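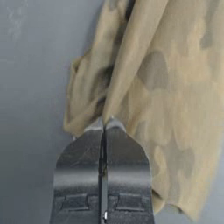 Beige camouflage fabric, close up.

I finished Bakero last night, the second novel by Soledad Chávez, and I have been turning it over since. It was lent to me by Yesenia Ventura, who wants it back by the end of November, so I'm putting my thoughts down while I still have the copy to check.

The story is set in a river town called Condori. Wenceslao Valdovinos has kept the ferry there for most of his life. A bridge is going up a short way downstream, and the whole book takes place in the last season before it opens. Very little happens in the usual sense. People cross. They talk, or they don't. A man loses a coat and accuses his brother of taking it, and that runs on for 164 pages before it is settled in a single line, which I missed the first time and had to go back for.

I liked the ferry chapters best. Chávez writes about work in short, flat sentences and lets you get used to the order of it: rope, pole, rope again. By the middle of the book I knew the crossing well enough to notice when Wenceslao did something out of turn, and the chapter where he ties up on the wrong side is the strongest in it.

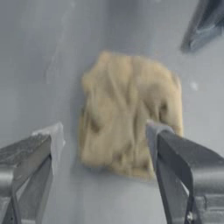 Dough on a light grey surface.

The letters are weaker. Every fourth chapter is a letter from his daughter in the city, and they all sound like the author. The daughter is supposed to be 2,000 miles away and short of time, yet she writes long, careful paragraphs about the light on the river. I skimmed two of them. I would have cut the lot and kept the postcard near the end, where she only asks what he is eating.

There is also the matter of the title. Bakero is the name of the boat, and before that it was the name of a dog, and we are told this on the first page. I kept waiting for the dog to come back into it. It doesn't, quite, though there is a night scene late on with barking from the far bank, and I suppose that is meant to be enough.

I read her first book, Lenus, some years ago and remember it as colder and better put together. This one is looser - at times too loose - but I cared more about the people. It is a little over 200 pages and could be read in a weekend. I took two weeks, mostly on the bus.

Next is Jonden, by Rigoberto Cuautle, which has been on the shelf since spring. It has very small print.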